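Bramwell handling cell, progress in May
Report to the Illton equipment fund

1. Work done
The finger pads of the left gripper were changed after the old ones became smooth. We also cleaned both markers and tightened the base screws. The work took 3 hours.

2. Grip check
The check was repeated 20 times with a bottle, at roughly 115 mm opening before closing. The fingers must meet it at the same height on both sides, with the orange pads behind them.

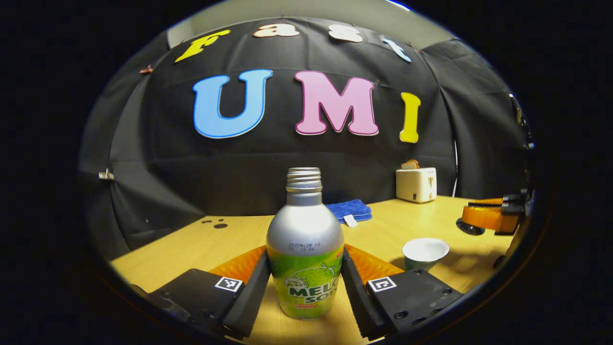 3. Next period
We will order 4 spare pads from Vuvden and repeat the check on Thursday.

Recent reports
Brornitora: cable replacement
Bramwell: first calibration
Illton: spare parts list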